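Search this site Search Go

Jevemow Push Kit gallery: my bench notes after living with it

I've been renting the Jevemow push kit for a while now and people keep writing in to ask what the work looks like day to day, so I finally gave it a page of its own. If you're new: Jevemow sells a tabletop package for arms you already own. You get a black rod that bolts on where the gripper would go, a set of chunky little blocks in different shapes, and the software that lets you type something like "slide the star over to the cylinder" and watch the arm have a go at it. There's no grabbing in it at all. Everything is nudging, and I love it way more than I thought I would!

I paid for the service plan myself, $90 a month, and nobody at Jevemow has read this before you. I did trade a few emails with their support desk (more on that further down, they were pretty great).

What comes in the box

The rod, a mounting flange, hex keys, the blocks in a cloth bag, and a printed setup sheet that's way too small for my eyes. The rod is plain and matte, which I like, since my old Rikness one was polished and threw glare all over the place. The blocks have nice crisp edges and feel good in the hand. I did wish for a second bag of them, and you can order one, but shipping took 19 days to get to me. Order it with the kit and save yourself the wait.

Getting it going

Mounting took me one evening. Calibration took two, mostly my own fault, because I skipped the part of the sheet where you tell the software how high your work surface sits. If you're on a board on top of a bench (I am), measure to the top of the board! I had it set to the bench, and the arm stopped with a grumpy little error every time it came down. Support spotted it from my log file in one reply.

The surface matters more than the manual lets on. I tried a rubber mat first and the blocks just stuck and tipped over. Then a sheet of whiteboard, where they skated off like hockey pucks. Smooth wood has been the sweet spot for me, and I'd start there if you have a nice flat piece sitting in the garage. Wipe it down now and then, dust makes the small pieces drag.

What it's good at

Long, straight shoves are lovely. Sorting by color is what I run for visitors, and kids will stand there giving it orders until their parents drag them off. My counter says 3,111 commands so far, a big chunk of which are me typing the same thing over and over with different wording to see if it minds. It mostly doesn't. "Put," "move," "scoot" and "shove" all get you the same kind of push.
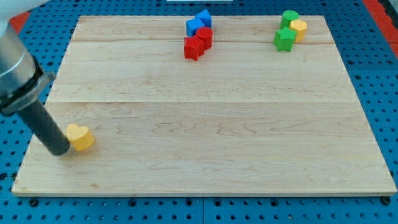

The heart is my favorite piece and also the one that gives me the most grief. Push a cube on its flat side and it goes where you send it. Push a heart on one of those round lobes and it wants to spin, so the arm has to keep backing off and coming in again from another side. I've watched it take about a minute to settle one heart into a spot where a cube would've been home in a few seconds. Stars are somewhere in between (the points catch on things, cylinders especially).

What I'd change

The app only remembers 3 saved layouts, and come on, that's stingy. Dewulf's starter package is fussier to mount but it'll keep as many as you like. The camera view in the Jevemow app also resets its zoom each time you reconnect, so I've got a sticky note on the monitor with my settings on it. Support told me both are on the list for the September update. We'll see!

I'd also skip the extended warranty unless you're running it in a classroom. A replacement rod is cheap, and there's not a whole lot else in there to wear out.

Next up I'm putting a Fenitz rod on the same flange to see whether a fatter tip does any better with the hearts. I'll add those pictures to this page when I have them, and if you've already tried that combo, please write and tell me how it went.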